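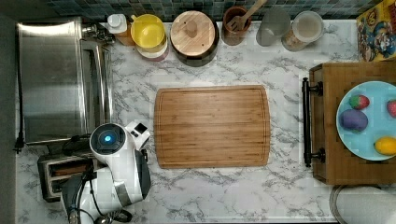

Chapter 5
Keeping House, Keeping Count: The Home as a Place of Work

Think back to the last meal you ate at home. Somebody planned it, shopped for it, cooked it, and (we hope) washed up afterward, and yet none of that labor shows up in the usual figures for what a country produces. Had you eaten the very same supper at a diner down the street, every bit of it would have been counted – the cook's wages, the rent, even the dish soap.

In this chapter we are going to spend some time with that puzzle, and we will take it slowly, for it is an old one and good people still disagree about it. We begin in the mill town of Lurkell, where 309 households kept diaries of their chores for one week in March. Between them they wrote down 1,698 separate tasks, from mending socks to sitting up with a sick child. You met Lurkell briefly in Chapter 2, when we talked about wages at the Datlow works, and it may help to have those pages handy.

Before you read on, jot down the chores you did yesterday and how long each one took. Keep the list somewhere safe. You will need it for the first exercise, where we put a price on an hour of housework.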